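Rudton Laundry Room Reopens With Folding Surface and New Sorting Rules
Rudton | News | Buildings and Services
April 21, 2025

The shared laundry room at Rudton reopened this week after work on the floor drain and the water supply. The room had been closed since March. It serves 70 apartments in the Gustora and Kan buildings.

The old floor covering was removed and the concrete beneath was sealed and left gray. The supply line to the washing machine was replaced, and a shutoff valve was fitted at the wall. Residents should close the valve after the last wash of the day.

The main change for users is the space for folding. Under the old layout, clean clothes were folded on top of the washer, which blocked the control panel and left lint in the detergent drawer. A wide surface covered with a green sheet is now set aside for this work. The sheet is washed with the building linens and must stay in the room.

The table with white metal legs is for bags and personal items. Wet laundry should not be placed on it, as standing water marks the wood.

Folding T-shirts and jeans

Instructions for folding were added at the request of residents who share storage shelves. The shelves are narrow, and garments folded to different widths tend to slide off the stack. T-shirts are folded lengthwise first, so that the body forms a long strip, and are pulled straight from both ends before the final fold. Sleeves are tucked in last. Jeans are folded separately and set to one side of the sheet.

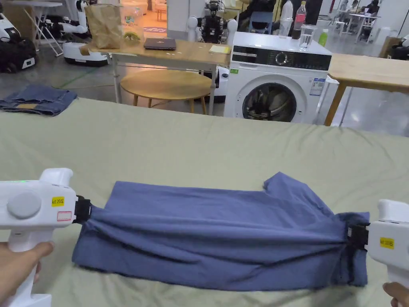
Hours and charges

The room is open from 7 a.m. to 10 p.m. Each apartment may reserve 2 wash periods per week through the Lolard booking page. Unused periods do not carry over.

The charge per wash is unchanged. Replacement key cards are issued at the Kan entrance desk during office hours. Cards issued before the closure remain valid, but must be held against the reader once to update the access times.

Items left in the room overnight are moved to the storage shelf beside the Gustora stairwell and kept there for two weeks.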